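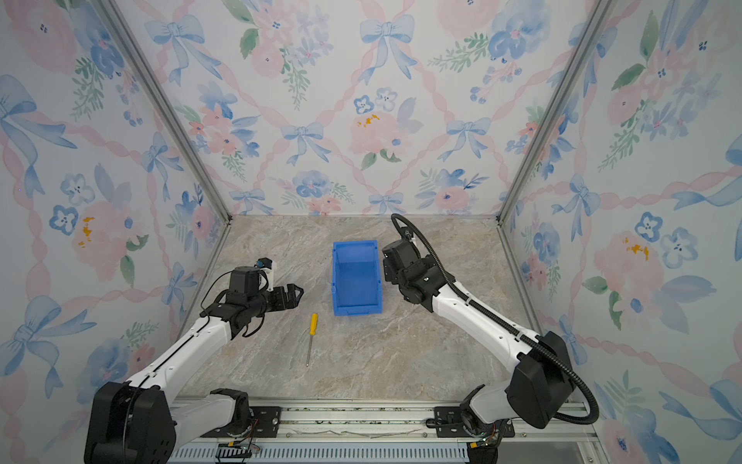 Mangundap Household Interiors Survey: Data Card

Release 2, August

Summary

The Mangundap Household Interiors Survey records the wall coverings, floor finishes and bench surfaces in use in rental dwellings across the Mangundap district. It contains 2786 records, one per room, and is maintained by the Stinia Housing Archive. The survey supports research into maintenance cycles, tenant alterations and the survival of older decorative schemes.

Contents

rooms.csv – one row per room, with room type, decade of last known redecoration and tenure category
surfaces.csv – one row per surface, linked to rooms.csv by room_id
patterns.csv – controlled vocabulary of 65 pattern terms (floral, trellis, ribbon, marbled and so on)
notes.txt – assessor comments, lightly edited for spelling

Collection

Records were compiled from written questionnaires returned by tenants and property managers in Brivier and Plastidgate. Each questionnaire was coded by two assessors working independently. Where the assessors disagreed on a pattern or colour term, a third reading was taken and all three values were retained in surfaces.csv.

Known limitations

Kitchens and hallways are well represented; laundries are not. Plastidgate returns came largely from walk-up flats built before the district boundary changed, and should not be read as typical of the suburb. Colour terms are those of the respondent, and "beige" in particular covers a wide range. In 19 records the redecoration decade is blank.

Privacy

Street addresses and tenant names were removed before coding. Localities with fewer than 75 returns have been merged with a neighbouring locality.

Use and citation

The data may be used for non-commercial research and teaching. Please cite as: Stinia Housing Archive, Mangundap Household Interiors Survey, Release 2. Corrections should quote the room_id and may be lodged with the Archive's enquiries desk.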